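Spot-repeat cloth

Spot-repeat cloth is a household fabric printed with a small motif, usually a square or diamond, set at regular intervals on a pale ground. It is used for table covers, mats, cushion backs and light bedding. The term describes the layout of the print and applies to any fiber or weave.

The motif is placed on either a straight or a half-drop grid. In a straight grid the spots line up in both directions. In a half-drop grid every second column is shifted down by half the repeat, which gives diagonal rows and makes small errors in cutting harder to see. Grounds are commonly white, gray or pale blue, with spots in 2 or 3 darker shades. 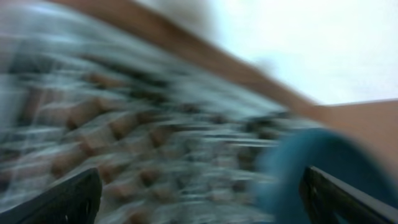
Patterned fabric in pale gray and off-white with small brown spots.

Folds interrupt the grid and are easily noticed on this type of print. For storage, the cloth is laid face up, smoothed from the center outward and folded along a row of spots, so that the crease follows the pattern. Larger pieces may be rolled.

A common width for table use is about 154 cm, including selvages. When two widths are joined, the seam allowance is measured from the edge of a motif and the repeat is matched before pinning.

See also: Polka dot; Half-drop repeat; Table linen

Last edited 10/02/2022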